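Pre-Use Inspection Checklist, Two-Arm Garment Handling Cell
Product under review: Torvik bench kit, supplied by Loltent
Inspected by: Ylva Dalen
Reviewed by: Märta Sjöberg
Date: 18 Jul 2025
Result codes: P = pass, C = pass with comment, F = fail, N = not checked

1. Enclosure and work surface

1.1 Side panels and back wall secure. P
1.2 Metal profiles free of burrs. C
Comment: One burr at hand height on the outside of the left profile. Filed down during the visit.
1.3 Work surface flat, clean, no raised edges. P

2. Arm mounting

2.1 Base plate screws at stated torque. P
2.2 No play at base joints, power off. P
2.3 Elbow and wrist housings free of cracks. P
2.4 Arm serial numbers match delivery note. C
Comment: Left and right are swapped on the note. Loltent to reissue.

3. Cables

3.1 Wrist camera cables seated at both ends. P
3.2 Cables clear of elbow through full travel. C
Comment: The left cable hangs in a wide loop at the lower end. Add a tie point. The setup guide gives no minimum bend radius.
3.3 Front strip wiring free of strain. C
Comment: Circuit boards at the front have no cover. Request one before general use.

4. Stop functions

4.1 Emergency stop halts both arms. P
4.2 Arms hold position after stop. P
4.3 Restart needs a separate action. P
4.4 Stop event written to log. F
Comment: 20 stops made, 11 logged. Repeat after the software update.

5. Handling trial

5.1 Rack stable with hangers fitted. P
5.2 Arms do not contact each other. P
5.3 Gripper releases fabric on command. C

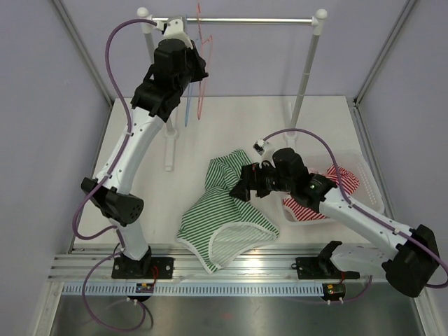 Comment: Release was slower on striped fabric than on the plain test cloth. Finger pads to be inspected again after 1,231 cycles, the interval given in the kit manual.
5.4 Forearm clears basket rim at lowest pose. C
Comment: Clearance is 9 mm. Mark the basket position on the surface.

6. Disposition

Supervised use only until 4.4 is closed. Items 3.2 and 3.3 go to Loltent with the April list, which is still open. Second signature: M. Sjöberg.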